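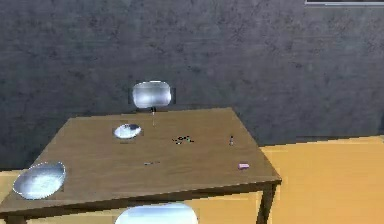 ## 6. Looking after an oiled table top

Leave a newly oiled top for 8 hours before putting anything on it. Full hardening takes longer, so use mats for the first few days.

### Re-oiling

1. Clear the top and wipe it with a damp cloth. Let it dry overnight.
2. Sand lightly along the grain with the fine pad from the Inga care kit.
3. Brush off the dust — a vacuum with a soft head also works.
4. Spread a thin coat of oil with a lint-free cloth.
5. Wait 15 minutes, then wipe off whatever has not soaked in.
6. Repeat steps 4 and 5 the next day. Use 2 coats in all.

**Note:** Older tops supplied from Wirkville were waxed. Oil will not take on wax, so strip it first with part 283.

**Caution:** Oily cloths can catch fire by themselves. Lay them flat outdoors to dry, or soak them in water before binning them.

Do not use spray polish or bleach. For ink and red wine stains, see section 8.

Revised December 7, 2023, R. Whitelaw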